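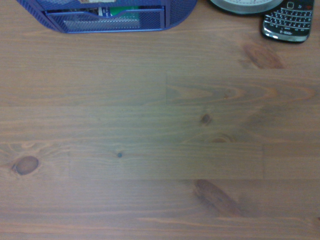 Page last changed: May, early evening

My desk at Grolwood used to have a good deal less wood showing. I kept the blue mesh organizer, because I like having a few papers where I can get my hands on them, and I still carry a phone with real keys (my thumbs learned on one and they're too old to be taught again), but the heaps of delivery slips that used to spread over those pine planks are gone, and I've been trying to work out how I feel about it.

For 18 years I matched slips to orders. A truck came in from Lullmont, the driver handed me a bundle, and I went through it line by line with a pencil. On our worst day we had 1212 slips, and Marama Mudgway and I stayed until nine at night eating crackers out of the drawer.

Now the Arkeck software reads them as they come through the scanner and sends me only the ones it can't settle. The first full day it took 990 and gave me back a little stack, and I was done before lunch! I went and stood in the loading bay for a while, just to have somewhere to be.

What I miss is the talking. When a slip was wrong I used to call Leonidas over at the Costigan yard, and we'd fix it in a minute and then go on for ten more about his tomatoes. Now the correction goes to his screen and he clicks it. I've started calling him anyway.

To be fair to the thing, my neck doesn't hurt anymore, and Marama has moved over to planning the routes, a job she'd wanted for ages. Two of us went for the training and she was far quicker at it than I was. My own job is mostly the odd cases now, the smudged ones and the ones where a driver has written a note up the side. I enjoy those. Last month I spent most of an afternoon on one pallet of hinges, and I went home pleased with myself.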